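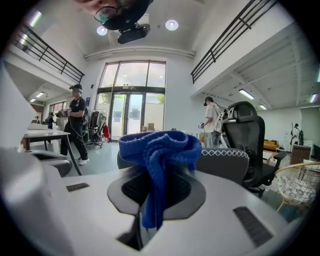 Household Handling Programme — progress report to the funder
Work packages 2 and 4
Prepared by Sabina Kolář, with sections by In-ho Yoon and Brândușa Cârstea
3 March 2019

1. Purpose of this report

The programme was set up to answer a narrow question for Cuvavon: which routine chores in a serviced flat, and which back-of-shop chores in a small clothing store, can be handed to a machine at the present state of the art, and at what level of supervision. The December report dealt with rigid objects (crockery, tins, boxed goods). The present one deals with cloth and other soft items, with a shorter section on tidying of mixed surfaces. Costs are reported separately by Bitside under the existing arrangement.

The short answer for cloth is that picking up is close to usable, putting down in a known state is not, and folding is usable only for flat rectangular items presented one at a time.

2. Work package 2: demonstrations

Demonstrations are recorded by people using hand-held grippers whose fingers match those on the Han arm. Operators also wear head cameras, which give the wider view that the gripper camera loses once the item is close to the fingers. The method was chosen over teleoperation after the first round, in which operators of the Undel console took too long over each item and learned habits that suited the console.

The collection target for this period was 3000 accepted demonstrations across all soft-goods tasks. The target was met. Acceptance is decided by a second person who replays the recording at normal speed and checks that the start state, the grasp and the end state can all be made out. In-ho Yoon did most of the checking, and Bok-nam Yook took over the towel and cleaning cloth tasks when the backlog grew.

The main causes of rejection were:

Start state not recorded. The operator began moving before the recording was running.

Item hidden by the operator's own sleeve or by the gripper body at the moment of grasp.

Time offset between head camera and gripper. A fault in the clock set-up on one of the kits caused most of these. It has been repaired and the affected recordings were dropped, with no attempt at correction.

End state unclear. Usually a cloth released and then nudged, so that the reviewer could not say which movement was meant to finish the task.

Operators tire sooner than we allowed for. The gripper is light enough in the hand, but squeezing the trigger several hundred times in a shift is hard on the thumb. Sessions are now shorter, and operators change task within a session. Chang-ho Jang has redrawn the trigger with a longer lever and the first parts are on order. Quality drops before operators report being tired, which shows up in the rejection log as a rise in unclear end states towards the end of each session.

Recording in open, shared areas has been worth the trouble. Models trained only on the laboratory bench did badly in any room with daylight from one side, and worse where other people were moving about in the background. We intend to keep the bench for calibration only.

3. Work package 4: trials on the arm

3.1 Picking up a single cloth

The arm was asked to pick up one cloth from a table, a seat or the floor, lift it clear and hold it. Results are good on all three surfaces when the cloth has some thickness or texture. Knitted and waffle weaves give the fingers something to close on. Thin smooth fabrics slide, and on a hard table the fingers tend to push the fabric ahead of them before closing on nothing.

A failed grasp is usually noticed by the controller and tried again. We permit two further attempts, after which the arm stops and asks for help. The limit is set by the test protocol and could be raised, but attempts beyond the third seldom succeed: by then the cloth has been pushed flat or off the edge.

3.2 Knots and twists

A cloth taken from a dryer or dropped after use is often twisted on itself. The arm can lift it in that state as easily as in any other. What it cannot yet do is decide that the item is twisted and deal with it. The present approach is to lift, let the free end hang, grip the free end with the second arm and pull gently. It works on loose twists. On anything approaching a knot it pulls tighter, and the force limit then stops the motion.

People deal with the same item in one or two movements, and they do it largely by feel. The fingers carry no touch sensing beyond motor current, which is a poor guide with soft goods. Brândușa Cârstea has looked at whether the hanging shape alone is enough to tell a loose twist from a tight one. Her view is that it is enough for sorting the items into "attempt" and "leave for a person", and that this sorting would be of more practical value to Cuvavon than an attempt at every item. We agree, and have put it into the plan for the next period.

3.3 Folding

Folding was tested on hand towels, tea towels, pillowcases and T-shirts. Towels of both kinds are folded to a standard that the housekeeping staff at the trial flat accepted without refolding, provided that the towel is already flat. From a heap, the result depends almost wholly on whether a corner is showing. Pillowcases fail often at the open end, where the arm takes one layer and leaves the other. T-shirts were folded acceptably too seldom to justify further work before the touch question is settled.

Time is the other obstacle. The arm takes 33 seconds over a flat hand towel. An experienced member of staff takes 4. Unattended overnight work makes the gap less important in a flat or a laundry room, but it rules the arm out for any shop task where a customer or a colleague is waiting.

3.4 Hanging garments

The shop-floor partner asked for returned garments to be put back on a rail. We tested the second half of the task only, with the garment already on its hanger. Moving a hanger to a clear length of rail is reliable. Inserting it between other garments is poor: the hook meets the rail correctly but the hanger catches on the shoulder of the neighbouring item. A person uses the other hand to open a gap. The two-arm version of the task has been recorded but not yet trained.

Putting a garment onto a hanger has not been tried and should not be promised to anyone for this year.

3.5 Tidying mixed surfaces

A short trial was run on clearing a table and two chairs of mixed items — cloths, paper, small packaging, a mug. Rigid items went to the correct tray at the rate given in the December report. Soft items were mostly picked up correctly but put down badly. The arm has no settled idea of what "put away" means for a cloth, and the demonstrations do not agree with one another either. Some operators fold, some drape the item over a chair back and some drop it in the tray. We should have written the instruction more tightly. It has now been rewritten so that all cloths go in the tray, unfolded.

4. Assessment by chore

Collecting used towels from known places: suitable for a supervised pilot.

Folding flat towels, one at a time: suitable for a supervised pilot where time does not matter.

Sorting a mixed laundry heap: not suitable. May become so once the twist sorting in 3.2 is done.

Wiping surfaces with a held cloth: motion is adequate, but the arm cannot tell whether the surface is clean. Suitable only as a fixed routine on a table already cleared.

Returning hangered garments to a rail: suitable if the rail is kept half clear, a condition the shop partner considers unrealistic.

Folding clothing, making beds, hanging wet laundry: not suitable.

Supervision in the first two cases means one person within call who can clear a stopped arm. In the trial flat the arm stopped often enough that this person could not usefully do other work in a different room. Until that changes there is no saving in labour, and the pilot should be judged on reliability alone.

5. Problems and changes

The Undel console has been withdrawn from the project and returned. The remaining hire charge was waived.

Finger pads wear faster on towelling than on any other material. Worn pads lower the grasp rate before the wear can be seen, and some of the poorer results in the middle of the period are probably due to this. Pads are now changed on a fixed schedule and the change is logged against the recordings.

The gripper camera's very wide lens is useful for seeing the surroundings but leaves few pixels on the fabric beyond arm's length. A narrower lens was tried for a short time. Grasping improved slightly and everything that depended on knowing where the table edge was became worse. The wide lens stays.

One of the two Han arms was out of use while a wrist joint was replaced. Two-arm tasks slipped as a result, and this is the whole of the delay on pillowcases.

6. Plan for the next period

Complete and test the twist sorting (Cârstea).

Train the two-arm rail insertion on the recordings already held (Yoon).

Fit the new trigger to all hand-held grippers and compare rejection rates late in the session with those logged under the old one (Jang).

Run the supervised towel pilot in the trial flat, with collection and flat folding only. Bok-nam Yook will be on site and will keep the stop log.

Obtain a quotation for fingers with a simple pressure sensor. If the price is within the equipment line we would like to proceed without a separate application, and ask for Cuvavon's agreement to that in principle.

7. Decisions requested

Agreement to drop T-shirts from the task list for the remainder of the year.

Agreement to move the unspent console hire to finger pads and sensors.

Confirmation of the access hours for the trial flat. The present hours end before the evening laundry is brought up, so the arm has been tested mostly on towels we brought in ourselves.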